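Saturday, February 25, 2023

Adhesive pot life, Tranine two-part, lot 537. Repeat of the July work, which used the old hardener and can't be compared directly.

Mixed 3 batches at the data sheet ratio, resin first, hardener second, stirred by hand for two minutes. Cups covered between readings. Room held steady all morning; the humidity log is on the shared drive under Mimside.

Batches A and B stayed workable well past the point where the old lot had started to string. Batch C went stiff early and pulled away from the cup wall in one piece. Suspect the hardener bottle — its cap was crusted and the last pour came out thick. Discarded C, opened a fresh bottle from the Brirnden order, and will run it again as D.

Viscosity on A at first reading was 2,000 cP, inside the range we set for the Ikonen brackets.

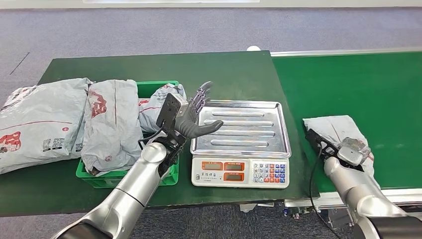 Lap shear coupons from A and B are clamped and labeled, curing until Monday. Do not move the clamps. Still to do: recheck the ratio by weight instead of volume, and order more mixing cups, small size. Old hardener goes in the waste cabinet, bottom shelf.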